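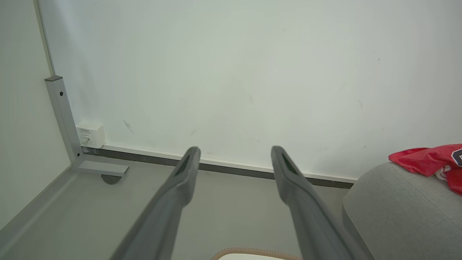

The gripper's fingers apart, with a table leg and a wall outlet ahead, in the view the wrist camera gives.

News > Lab Notes > Manipulation

Teaching a gripper when to let a demonstration go

The Stendthorpe group has finished the first round of tests on Grokari, its method for sorting demonstration data before a robot policy is trained on it. The result is modest but useful. A policy trained on the sorted data did better on household tidying tasks than one trained on everything that had been collected, and it needed less training time to get there.

The background will be familiar to most readers of this newsletter. To teach an arm to pick up a shirt or lift the lid off a basket, people record many examples of the task, usually from a small camera at the wrist. The policy then learns to match what the camera sees to how the arm should move. It copies good habits and bad ones alike. If the person giving the demonstration stops to think halfway through, the policy learns that stopping halfway is part of the job.

Looking around and getting on with it

A large share of any home recording is spent on views like the one at the top of this item. The fingers are open, there is nothing between them, and the camera is pointed at a plain wall. A strip of baseboard, the foot of a table and some red fabric on a gray cushion are in view, and the rim of a round object shows at the bottom. A person looking at it can list several things the arm might do next. The policy has to choose one, and a single view gives it very little to go on.

We call these stretches open views. Some of them matter a great deal. The operator may be turning the wrist toward the next object, and without that motion the arm would never find anything outside its current view. Others are dead time, where the operator has drifted toward a wall and is working out how to get back. In the raw data the two look nearly the same. A simple filter that drops every stretch with nothing in the grip throws out the searching along with the dithering, and the arm that results is quick once it has found an object and helpless before that.

What Grokari does

Grokari looks at an open view together with what follows it in the same recording. The measure it uses is how much the open stretch helps in predicting the next contact between the fingers and an object. If the wrist motion narrows down where that contact will be, the stretch is kept. If the prediction is no better at the end of the stretch than it was at the start, the stretch is marked down and is seen less often in training.

Nothing is deleted. Early on we tried hard cuts, and the joins caused trouble. The arm would learn a jump across the gap and lurch when it reached a similar view in a test. Lowering the weight of a stretch leaves the motion whole and avoids this problem. It also means the weights can be changed later without going back to the recordings.

The scoring model is small and looks only at the wrist view and the finger opening. We left out the position of the arm on purpose. With it included, the scores came out tied to the room where the recording was made, and moving to a second room meant starting over.

The test

We compared 2 policies on the same arm. One was trained on the full set of recordings with equal weights, and the other on the same set with Grokari weights. Both used the Drillimico training code with the same settings. There were 12 tasks, all of the kind found in a living room or laundry area: picking up cloth items, opening and closing containers, moving small objects from the floor to a table. Each policy had 20 tries at each task, with the objects moved between tries according to a list drawn up before testing began.

The Grokari policy did better on most of the tasks. The gains were clearest where the target was out of view at the start, so that the arm had to turn and look before it could reach. In those tasks the equal-weight policy often settled facing a blank surface and stayed there, making small movements back and forth. The Grokari policy did this too, but less often, and it was more likely to break out of it with a wide turn.

On tasks where the target was in view from the start, the difference was small. That fits the idea behind the method, as those recordings have few open stretches to sort.

Two tasks went the wrong way, and both involved soft cloth. Looking back through the weights, we found that the scoring model had marked down slow approaches where the fingers hung over the fabric for some time before closing. Operators use that pause to pick a fold. The prediction of where contact would happen did not change during the pause, so the model treated it as dead time. The arm trained on those weights rushed its grasp and closed on the flat of the cloth, where there is little to hold.

What comes next

The cloth problem is the first thing to fix. One option is to predict the angle of the fingers at contact as well as the place, which should give credit to a pause spent lining up with a fold. An early version of this is running now on the cloth recordings alone. It is slower to score -- the model has to look further ahead -- but the time is still small next to the cost of training.

We also want to know how the weights hold up across operators. The present recordings come from a small number of people with similar habits. A slow, careful operator and a fast one leave very different open stretches, and a single cutoff may not suit both.

The Jaber group has agreed to run the scoring model on its own wrist recordings, which were made with a different gripper. If the scores carry over without retraining, we will put the model out with the code. If they don't, the code will go out by itself with notes on how to train the scorer, and the weights for our own recordings will be added as a separate download.

A longer write-up, with the full table of tasks and the failed version that used hard cuts, is planned for May.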